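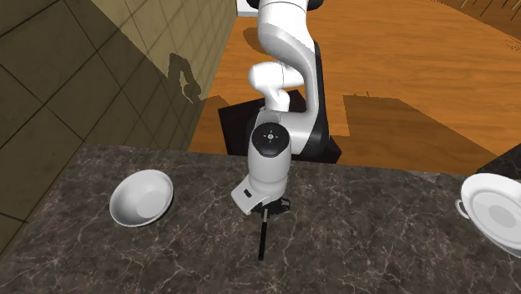

Rendered view: dark grey marble worktop.

Bonunham Materials Fund
Progress report, second period
Project: Sealing and maintenance of natural stone worktops in shared kitchens
Prepared by: Ea Ladefoged, project lead
Reporting month: November

1. Status

Work packages 1 and 2 are complete. Work package 3 (stain and etch testing) is under way and is running behind plan. Work package 4 (kitchen trial at Stokbridge) has started on the ground floor only. Spending is within the agreed budget and no change to the total is requested. A change to the timing of one deliverable is requested in section 7.

2. Samples

Stougaard supplied the marble for all laboratory samples from a single block. The slabs were cut wet, dried to constant mass and finished in the workshop. Half the samples were honed to 800 grit and half were polished. The honed finish is the main case, as it is the one specified for the Stokbridge kitchens.

The first delivery included 19 samples with open veins running through to the lower face. These were set aside before sealing. Sealer applied to the top of a sample of this type can drain through the vein, and the uptake figure then says little about the stone. Stougaard replaced them at no charge. The rejected samples have been kept for the repair work described under work package 5 in the original application.

3. Sealers

Three treatments are being compared: the Savora water-based sealer, a solvent-based impregnator from the existing maintenance contract, and a food-grade mineral oil. Untreated samples serve as the reference.

Each treatment was applied by cloth in two coats, following the supplier's sheet. The sheets differ on how long the surplus should stand before it is wiped off. We followed each sheet as written, so standing time is not a controlled variable between products. It was held constant within each product. A short side test on standing time was considered and left out for lack of samples.

One batch of the water-based sealer left a pale haze on the polished samples. The haze came off with a damp cloth the next morning and could not be reproduced with a second batch. Both batch numbers have been passed to the supplier. The affected samples were resealed and remain in the programme under a separate label.

4. Laboratory results so far

4.1 Water uptake. All treatments reduced uptake compared with untreated stone. The solvent-based impregnator gave the lowest value at the first reading. After 480 hours in the humidity cabinet the difference between it and the water-based sealer was within the repeatability of the balance. The mineral oil lost most of its effect over the same period.

4.2 Staining. Samples were exposed to coffee, red wine, turmeric in oil and beetroot juice, covered with a watch glass and wiped after a fixed time. Coffee and wine left little or no visible mark on stone treated with either sealer. Turmeric in oil marked every treatment to some degree, and the honed samples were worse than the polished ones. Beetroot results are not reported, as the first juice was diluted wrongly and the test has to be repeated.

4.3 Etching. Lemon juice and vinegar etched all samples regardless of treatment. This was expected, since the sealers act against absorption and do not form a layer that keeps acid off the calcite. The finding matters for the user guidance. Several of the complaints in the existing maintenance log are recorded as stains, but the wording ("dull ring", "mark you can feel") points to etching. Resealing would not have cured them.

4.4 Abrasion. The abrasion rig was out of use while its drive belt was replaced. Testing has restarted with a load of 800 g on the pad. No results are available yet.

5. Kitchen trial at Stokbridge

The ground floor worktops were cleaned, left to dry over a weekend and treated with the water-based sealer. The upper floors will follow once the abrasion results are in. Gloss readings are taken at marked positions beside the sink, beside the hob and at a position away from both, always before the morning clean.

Early gloss readings beside the sink vary more than expected. Limescale is the likely cause. The cleaning contractor was using an acidic descaler on the taps, and some of it will have run on to the stone. The product has been changed to a neutral one and the readings before the change will be reported separately from those after it.

6. Spending

The main items in this period were humidity cabinet hire, sealer, and replacement parts for the abrasion rig. The parts were not in the plan and have been met from the contingency line. Travel is below plan.

7. Request

We ask Bonunham to accept deliverable D3 (stain and etch data) together with D4 instead of ahead of it. The repeat beetroot test and the delayed abrasion work use the same operator. The end date of the project does not change.

8. Next period

Complete abrasion testing and issue the raw data.
Repeat the beetroot series with freshly prepared juice.
Treat the upper floors at Stokbridge.
Draft the one-page user guidance, with staining and etching under separate headings.
Agree with the maintenance team on new wording for the fault log.

Data files for sections 4.1 to 4.3 have been placed in the shared project folder. Queries on method should go to Ea Ladefoged.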